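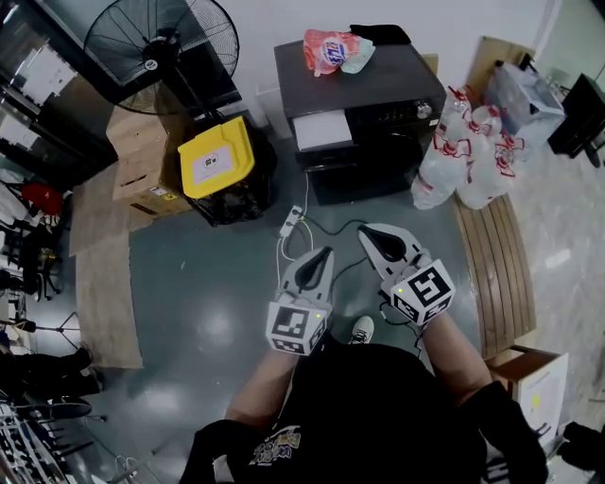
The back room at Fendholm: what's on the floor and where it goes

Hi! I'm the one who keeps this list, so if something in it is wrong, tell me and I'll fix it. It started as a sticky note and got out of hand. The folder now has 508 photos of the room and a plain text file called room_list.txt, and this readme is meant to save you from opening either one when all you want is a place to put your boxes.

What's in the folder

room_list.txt -- one line per thing, with the spot where it lives
photos -- 508 of them, sorted by area
old -- the list from before we moved out of the Istham building (keep it, I still look things up in there)

Areas

I split the room into 3 areas and named them after nothing clever.

Left side. The big black standing fan lives here, with the stack of two cardboard boxes by it and the black trash bin with the yellow lid. Flattened cardboard goes on the floor by the boxes until somebody takes a pile of it down. The glass-fronted shelf unit is on this side too, and so is the black tripod stand. Papers go on the shelves, please, and not on top of the fan boxes (Baptiste, I'm looking at you!).

Middle. Power strip, cords, and the dark gray thing with the silver knob. I've had two people argue with me over whether it goes in the list as an appliance or a cabinet, so it's listed under both and you'll find it either way. Snacks tend to collect on top of it. I tag those as "food, temporary" and I don't update the tag when they get eaten.

Right side. Bottled water in the clear plastic packs with the red straps, the light gray storage bin, and the slatted bench. I love that bench -- it's the best place to set a box down while you figure out where it's going.

How I write the entries

Color first, then the thing, then the area. So "white power strip, middle" and "gray bin, right." If I can't tell what something is, I put a question mark and move on. There are 5 question marks left. Most of them are cloth.

Things still to do

Get the wires off the walkway between the door and the bench.
Merge the Rarov shelf labels into the main list.
Ask Baptiste Poulain which boxes are going to Karakaya and which are staying.

Last full pass through the list: 07/08/2022. I've moved the water twice since then, but it's still on the right side, so I'm calling it current.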